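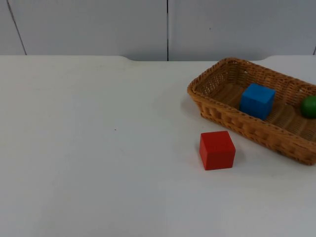 Fig. 1. Blue cube and green ball in the basket, red cube on the table.

Home | Projects | Reports | Log in

Whitelaw Pick-and-Place Kit: My Project Report
by Hamisi Khaemba

So for my term project I reviewed the Whitelaw kit, the one Soltisbridge rents out to schools. You get the arm, the software and a 96-page manual (I read maybe half). I wanted to know if a beginner could get it sorting blocks without begging for help.

Setup took me 4 evenings, and one of those was all cable trouble – my fault, I had the power lead in the wrong port. The teaching mode is great! You move the arm by hand, it saves the path, and you can fix any point later. Cubes were easy to program. The ball was a pain, and I ended up slowing the arm way down for it.

My other gripe is the price. Over $1000 to buy is a lot for a school club, so I'd say rent it first. Support did answer my email on a Sunday, which I really liked.

Next I want to try the camera add-on – the manual's chapter on it is pretty thin.

5 comments | Share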